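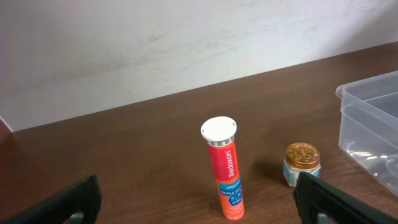 *Wrist camera, Redoxon tube between the open fingers, jar to the right.*

**Drorneck workshop, arm build group: minutes, March 18, 2022**

Present: Elīna Rätsep (chair), Riku Hayashi, Kristaps Grigaitė, Eyvindur Hjaltadóttir (notes)
Apologies: Gunārs Kazlauskienė

**1. Last minutes**

Accepted with one fix. The spare servo came from Rezaei, and Zarness had none in stock.

**2. Gripper fingers**

Kristaps has reprinted both fingers in black with the slanted top. The old pair flexed at the screw. He wants to try thin rubber on the inside faces before changing the shape again. Riku asked for the screw heads to be sunk deeper so they can't catch on the lid of a jar. Kristaps will look at it but thinks the wall gets too thin there.

Agreed: keep the current shape until June. Rubber on one pair only.

**3. Wrist camera**

The mount is holding. Both fingers show in the bottom corners of the view, and Elīna wants it left that way so the closing position can be checked by eye. Riku would prefer the camera tilted up a little to see more of the table. Left as is for now.

The cable still pulls when the wrist turns all the way. Eyvindur to order a 400 mm lead in place of the 300 mm one.
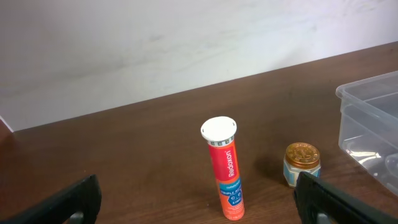 **4. Test objects**

Long talk on this. Elīna proposed that we stay with the upright tube as the main target, with the small jar beside it and the clear container at the edge of the table. Tall and narrow is a fair test of whether the fingers close evenly, as a crooked close tips the tube over. Riku pointed out that clear plastic is hard for the detector and asked for it to stay in the setup for that reason. Agreed.

Kristaps asked whether the jar should become a target too. Not until the tube grasp is reliable. The lid is wider than the gap he planned for, and he needs to measure it.

**5. Software**

Riku has moved the control code to the Vilovlow branch. The log now saves finger position along with each camera image. Run 212 has no finger data and should be deleted.

**6. Actions**

- Kristaps: rubber pads, measure jar lid
- Riku: delete run 212, write up the log format
- Eyvindur: camera lead
- Gunārs: second power supply, carried over
- Elīna: ask Drorneck about keeping the table through June

**7. Other business**

Please put the hex keys back in the tin.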